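Gristex mailer bags, pack of 200: my verdict after a summer of posting things
Posted by Wanda, 6/9/22

So my sister swears by cardboard boxes and I swear at them, mostly when I'm trying to fold one flat with my knee. I sell wool and odd bits of haberdashery from the back bedroom, and in July I finally gave in and bought the plastic mailers everyone on the Wisska forum keeps going on about. The white ones, 2 sizes in the pack, peel-and-stick flap.

First thing to say is that they crumple. Look at any white plastic mailer once it's been handled a bit and you'll know what I mean!
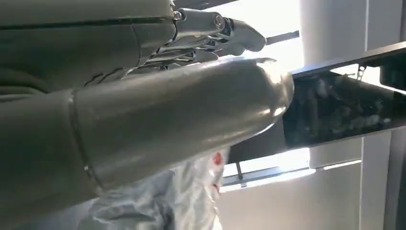 White plastic with a bit of red print, creases and all.

Does it matter? Not to me, and not one customer has grumbled. The flap sticks like mad (I've ruined one by sealing it with the invoice still on my desk, so check first) and a jumper's worth of wool goes in without a fight. What you do want to watch is the label. Get it on while the bag is flat and empty, smooth it from the middle outwards, and keep it well away from the fold.
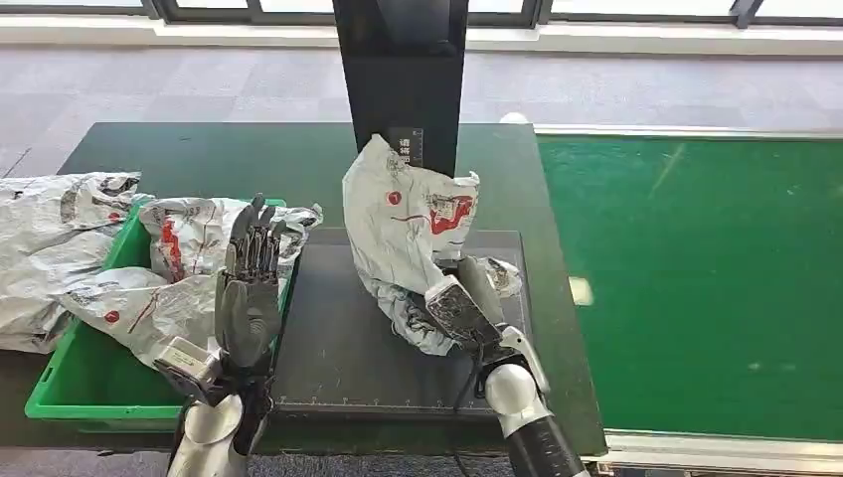 I keep my packed ones in a crate by the door, and they do slither about, so don't pile it too high or you'll be picking parcels off the carpet. Osvaldo at the post counter likes them far better than my old brown paper efforts, which used to shed string everywhere.

Now the moan. They're thin. Knitting needles went straight through the corner of mine, and I've since gone back to a padded Caruso envelope for anything pointy.
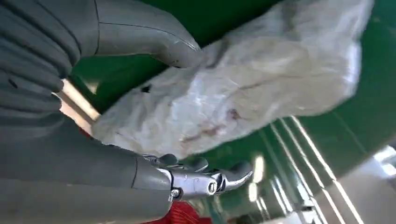 For soft stuff, though, I'd buy them again tomorrow. Four stars, and it would be 5 if they did a slightly thicker one.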